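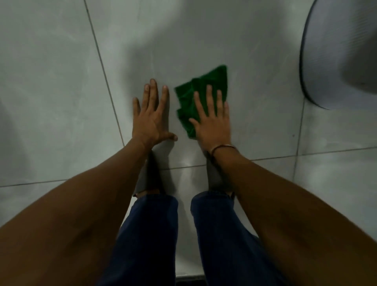
The Pleasure of a Clean Tile Wall

By Morag Ogilvie

Every August, when the windows are open and the light comes in low across the kitchen, I fall in love with wiping down tile all over again. I know how that sounds! But give me a pale gray wall, a green microfiber cloth and one free evening, and I'm as happy as other people are at the beach.

My own conversion came in our first apartment in Brastow, where the bathroom was tiled from floor to ceiling and had been (let's be kind) lightly cared for. I started with one patch beside the sink. The patch came up so bright that the rest of the wall looked like it belonged to another building, and I was still going at 13 minutes to midnight. My husband found me standing in the tub with the radio on.

Start dry

Most of us reach for the spray bottle first. Go over the wall with a dry cloth before anything else, top to bottom, and you'll lift the dust and stray hair that would otherwise turn to gray paste in the grout. Microfiber is wonderful for this. Bunch it up loosely, spread your fingers over it and use the whole hand. I like to lean my other palm on the wall, which steadies me and lets me feel where the tile is still gritty.

Then the wet pass. A bowl of warm water and a small squirt of dish soap will handle nearly 14 square feet before it needs changing, at least in my kitchen. Wring the cloth hard. Work across in long overlapping strokes, then fold to a fresh side and come back the other way.

The low rows

People skip the bottom of the wall, and I understand it, my knees do too. But that is where the splashes land and where the mop leaves its tide line. Wear old jeans and shoes you don't mind dripping on, and take it a few tiles at a time.

Grout wants a soft brush and some patience. I used a stiff one in the Swanson Street house and scratched a lovely glazed border, and I'm still sore about it. A paste of baking soda and water, left on for a few minutes, does most of the work. If your tile is natural stone, check with whoever sold it to you before you put anything stronger than plain water on it.

Rinse with clean water, then buff with a second cloth. Oh, the buffing! The haze goes, the color settles, and you get that faint squeak under your fingertips. I have been known to call people in from the yard to hear it. My sister drove over from Londgate last summer and ended up doing the wall behind the stove herself, with her rings in a saucer and her coffee going cold on the counter.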